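We use cookies to remember your settings and to see which pages people read. Accept | Manage choices

Screening room notebook - September, started 4:00 in the afternoon

Finally sat down with the long cut of Horance, which I have been putting off for weeks, and I am so glad I waited for a quiet afternoon (and brought a sandwich). It runs 189 minutes on our file. Reel 3 is still the slow one, but it's a lovely kind of slow now that the harbor dialogue has been moved up front.

Sound first. The left surround drops out for a moment in reel 4, right under the ferry bell. I played it on both the Senar deck and the old server and got the same gap each time, so I'm calling it a problem in the file and have asked the distributor for a fresh copy.

Subtitles: 27 lines come up late, nearly all of them in the wedding section. I nudged them by hand and saved the new track as Horance_subs_b. Please don't use the first one! I left it in the folder only so we can compare.

Color looks beautiful. The night scenes had gone muddy on the Clikgate transfer, and on this one you can see faces again - the mother at the window especially, which got me a little choked up, I'll admit.

Still to do: check the end credits at full volume, try the trailer for Jadoon ahead of it, and decide if we want an intermission. I'd vote yes, after the train leaves. 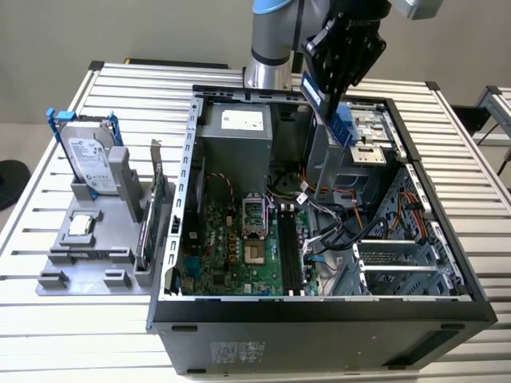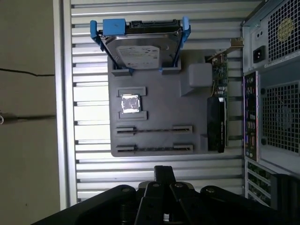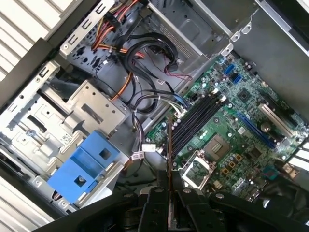

Computer parts and a black gripper, three views.

Comments

Yes to the intermission, please. My knees are begging for it.

Does the late subtitle problem show up on the short cut too? I remember the wedding being off there as well.

Used track b last night and it was perfect, thank you for doing all that by hand!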